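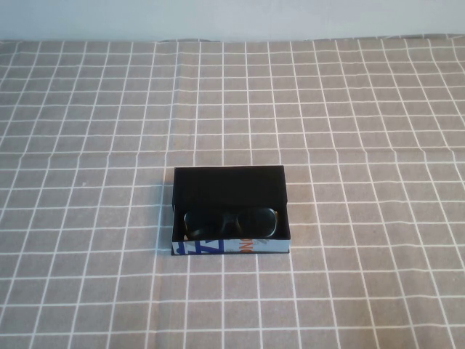 Fixed camera: glasses in the open box, gridded cloth.

Jadoon Glasses and Box – data card and purchase notes
Version of Jan 4, 2022

Summary
Jadoon is a small set of recordings of one task: a pair of dark glasses and an open, black-lined box on a tabletop. It was recorded at our Protcombe bench. We are publishing the equipment notes with it because most of the mail we get is from labs trying to price a similar bench.

Contents
549 episodes
2 camera views, fixed and wrist
No audio, no force readings

What we paid for
The arm was already on hand, so it is left out of the totals. The wrist camera and its mount came to $560, ordered through Grermont in August. Delivery took over 4 weeks. 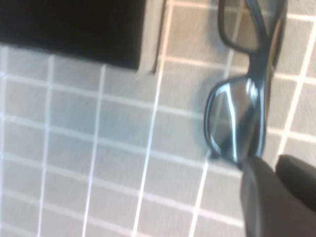 Budget for the wrist view before anything else. The fixed view covers the box and the cloth, but it says little about where the fingers are in relation to a rim. Get a spare cable in the same order – ours was a separate shipment and cost more than it should have.

Planning the next bench
The second bench, Orunik, will use the same list with these changes:

1. Two wrist cameras, one kept as a spare.
2. Tabletop props on their own budget line. Folded glasses and a printed box are cheap, but replacements have to match. 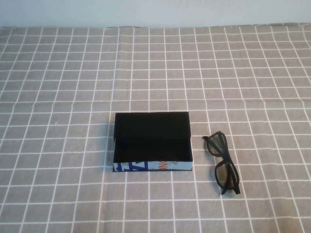
3. A heavier cloth. The present one wrinkles and the grid lines bend.
4. A quote for lighting, still open.

License
Free for research use. Prices are before tax.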